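The Long Way Down to Otlow

Why a slow, stubborn dungeon game about cooks and cellars has kept its players up past midnight

There is a door at the bottom of the pantry stairs in Relus, and for my first week with the game I was convinced it was decoration. It had no handle. My lantern did nothing to it. I threw a turnip at it, then a better turnip, and went back upstairs to chop onions for the innkeeper, who pays badly and complains about the soup. Then one evening, well after I should have gone to bed, I came down those stairs carrying a pot of bone broth I had forgotten to serve, and the door swung open at the smell of it.

I have been thinking about that door ever since. Relus came out in August without much noise, and on its store page it looks like any number of other games: a top-down dungeon crawler, some light cooking, a bit of fishing, a village that needs help. What it turns into after a few evenings is much harder to put on a store page. You play a kitchen hand in the hill town of Dobre, and the cellars under the inn go down and down until they stop being cellars. Everything you fight with, trade with and open doors with comes out of the kitchen. Your sword, if you want to call it that, starts life as something you'd butter toast with.
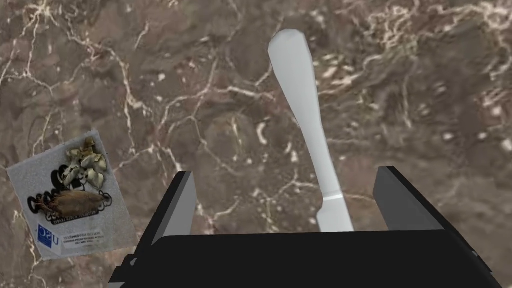

The fighting takes some getting used to, and I won't pretend I took to it right away. You have four slots on your belt and whatever you put in them is what you've got until you climb back up. A knife is quick but it goes dull. A ladle has a wide swing and makes a ringing sound that wakes things in the next room. A rolling pin will stun nearly anything smaller than you are, though it takes so long to lift that you need to start your swing before the creature has come around the corner. I spent several happy hours learning the timing of that swing against the cellar moles, who are rude and fast and drop excellent mushrooms.

Dullness is the part that people argue over. Each blade begins at 40 edge, and it loses a little with every strike, more if you hit stone or shell. At zero it still works, sort of, the way a spoon works on a steak. You can sharpen at any whetstone, but the whetstones are up in Dobre or tucked away on landings, so every trip down becomes a small sum you do in your head. Do I spend my edge on these crabs, or do I walk the long way around and save it? Some players find this tiring, and I can see their point, especially in the middle stretch where landings are few. I came to love it. It made me look at each room before I walked in, and I can't say that about many games of this sort, where I tend to barge through with my thumb held down.

And then there's the cooking, which is really the magic system wearing an apron. You gather ingredients as you go, and a meal eaten at a landing lasts until your next meal, good or bad. Pepper stew lets you see heat through walls. Plain bread does nothing but keep you steady on your feet (you will want bread more often than you think). Smoked eel gives you a dash that passes clean through enemies, and it also makes every cat in the game follow you, including the large ones. There are 88 recipes in all, and the book only writes one down once you've cooked it, so the early hours are full of wonderful disasters. My first attempt at a custard left me walking backward for an entire floor.

What I liked best was how often the game let a dish answer a question I had assumed was about fighting. Down in Otlow, the drowned village that sits under the third set of cellars, there is a thing in the bell tower that I fought and lost to over and over. I tried the pin, I tried eel, I tried two kinds of knife and a very expensive cleaver. It hits hard and it heals when the bell rings. A friend who had finished the game would only say, in a kindly voice, that I should try reading the gravestones. I did, all of them, and one mentioned honey cakes. I'm not going to tell you the rest, but I sat in that tower afterward with my controller in my lap for quite some time.

Otlow is where the game really opens up. Before it, the floors are tight and a bit samey, brown brick and barrels, and I suspect plenty of people wander off during those hours. I nearly did. Past the flooded gate, though, the ceilings lift, the music comes in (a lone clarinet, mostly, with something like rain behind it) and you start meeting people who have lived down there for generations and have strong opinions about the soup up top. There is a ferryman who will only take payment in pickles. There is a choir that sings your last meal back to you, and they are not polite about it.

Trisau, the deepest of the places you can visit, is a different matter, and here I have some grumbles. It's a market city cut into rock, seven terraces of it, and it is lovely to look at, but the small team behind Relus seems to have run short of time or patience when they filled it. The side jobs lean on fetching. The map is no help with stairs, and Trisau is all stairs. I got lost on the fifth terrace with a spoiling fish in my bag and a customer waiting on the first, and by the time I found my way down the fish had turned and so had the customer. A patch has since added signposts. They help a little, though a couple of them still point into the wall.

The stamina meter could use some kindness as well. It drains when you climb, when you swing and when you carry anything heavier than a cabbage, and there are stretches late in the game where you are doing all of it together. There is an option in the settings called Light Apron that cuts the drain in half, and if you play these games to unwind, as I do, switch it on from the first day and don't think twice. It locks you out of nothing. I only wish the game mentioned it somewhere other than the third page of a menu.

A few words for anyone setting out. Sell your early fish, all of it, and buy the second pot. Talk to the innkeeper after every trip, even when she is cross, as her complaints change and a good many of them are hints. Keep one slot on your belt for something blunt. Don't cook the gray mushrooms with milk. And if you find a lone candle burning on a landing, leave it be, at least until you've met the woman in Otlow who is looking for hers.

I've finished the main story now, and I am still going down most evenings, partly for the recipes I'm missing and partly for the company. The innkeeper has started saving me a chair by the stove. She says the soup is better lately, though it could do with salt.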